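Poltberg Nera 12 Battery Conditioner for Classic Cars 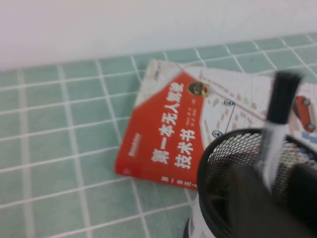
Photo: Luzius Brunner

The Nera 12 is a mains-powered conditioner for 12 volt lead-acid batteries, intended for classic and occasional-use cars that stand for weeks or months at a time. It is supplied ready to use, with one set of crocodile clips and one fused lead with ring terminals for permanent fitting to the battery.

Output is limited to 4 amps. This suits batteries from 25 to 90 Ah, covering most four and six cylinder saloons, roadsters and light estates. It will maintain a larger battery that is already in a good state of charge, but it should not be used to recover one from flat. For larger batteries see the Nera 12HD. Cars with a six volt system need the Nera 6, and the two units must not be interchanged. The plugs on the output leads are keyed differently to prevent this.

Charging

Charging takes place in four stages. The unit first tests the battery and will not start if the voltage at the terminals is below 4 volts, or if the clips are reversed. It then charges at full current until the battery reaches 14.4 volts, holds that voltage while the current falls away, and finally drops to a float setting of 13.6 volts. Once in float the unit may be left connected through the winter. It restarts by itself after a power cut and returns to the first stage.

A fully discharged 50 Ah battery in sound condition will normally be ready for use after an overnight charge and part of the following day. Old batteries take longer, and one that fails to reach float within 36 hours will show a steady red lamp. In most cases this means the battery is due for replacement.

Positive earth cars

Many British cars built before the late 1960s left the factory with positive earth wiring. The Nera 12 can be used on these without modification, as the output is fully isolated from the mains earth. Connect red to the positive battery post and black to the negative post in every case, whichever of the two is bonded to the body. The ring terminal lead has its fuse in the red side. On a positive earth car we suggest the version with a fuse in both sides, part number N12-PE, at no extra charge.

Cars with a dynamo and a mechanical regulator can be left connected as they stand. If an alternator or electronic ignition has been fitted later, check the maker's instructions first - some early ignition modules do not tolerate a charger on the circuit with the ignition switched on.

Case and mounting

The case is die-cast aluminium, sealed to IP54, with two slotted lugs at the rear for wall fixing. Leave 50 mm clear above and below for cooling. The mains lead is two metres long and the output lead three metres. An extension of four metres is available; only one should be used at a time, as the voltage drop over two affects the charging stages.

Specification

Input: 220-240 V AC, 50 Hz
Output: 12 V nominal, 4 A maximum
Battery types: wet lead-acid, AGM, gel (gel setting by switch)
Operating temperature: -10 to 40 °C
Weight: 1.1 kg
Output fuse: 7.5 A blade
Guarantee: four years

Spares and service

Clips, leads and fuses are held in stock. Units from serial number 4000 onwards have the detachable output lead; earlier units have a fixed lead and must be returned to the Clorngate workshop if it needs replacing. Please remove the ring terminals from the car and send the unit complete.

Also in this range: Nera 6, Nera 12HD, Gruber battery isolator (brass, top post), Gruber replacement earth straps.

Orders received by noon on Thursday are sent out the same week.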